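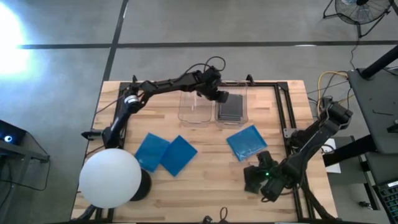 Figure 5. Clear bins side by side on a wooden tabletop, one empty, one with a dark gray stack of flat items.

Last updated: March
Posted in March by the Drarnier working group
Filed under: Textile Reuse > Household Sorting > Working Papers

4.2 Sorting at home before drop-off

Most of the loss happens before the cloth ever reaches a depot. We saw this at both sites, Grudus and Mumau, though the two collect in very different ways. Grudus takes mixed bags at the curb. Mumau asks people to split cottons from everything else and bring them in. Same town size, nearly same climate. Different results.

Returned survey forms: 100 from each site. Response was slow in Mumau, a second mailing was needed. Households were asked where they keep unwanted cloth, how long, and whether it gets damp. The damp question was badly worded in the first mailing (see Section 3) and those answers are left out here.

Main finding, storage time matters more than container type. People who held on to cloth for more than 9 weeks tended to forget what was in the pile and threw in shoes, belts, once a bath mat. Short storage gave cleaner lots. Lids made little diffrence. Open containers got topped up more often, closed ones got forgotten in a closet.

Curtains and other furnishing fabric are a special case. Heavy, often lined, and the print says nothing about the fiber. A leaf print on cotton and the same print on polyester look alike from a step away. Labels are usually gone by the time a panel is given up, cut off at hemming.

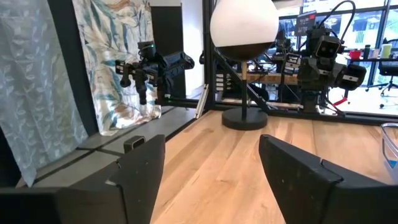
So for these pieces we fell back on the burn test and a hand feel score, following the Tiêu protocol with one change: lined panels were scored on the face cloth only. Agreement between the two sorters was good for plain weaves and poor for blends. Blends are the weak point of the whole method and we do not have a fix.

Cost is not treated in this section. Mumau's depot keeps its own books and the Grudus figures came in too late to check agianst the haulage records. Both go in 4.3.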